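The dry run said yes, again

I've spent most of April setting up the Wilari cell at Famwood, and I still don't trust the simulator. The job sounds dull enough. The arm takes hold of a pole by the knob on its side, and there's a ring and rod higher up that it mustn't clip on the way. Stornard's setup notes say to run it 50 times on screen before you power anything. Fine. I ran it 500 times and it passed the lot, which made me more suspicious - a gripper that never misses has usually been told too much.

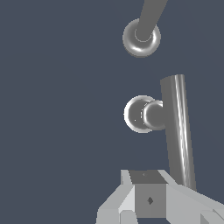
Someone from Tăng wrote under my last post that I'm being unfair, and that the model is only as wrong as the offsets you type in. They'd measure the fingers again before blaming the software.

Well, I did measure. The left finger was 5 mm out from the figure in the file, and the file had been signed off. So they have half a point. But the screen had no trouble with that 5 mm, and I'd like to know why fault code 3824 came up on the first real move - at walking speed, with nothing in the jaws. I've changed the offset and gone back to jogging it by hand.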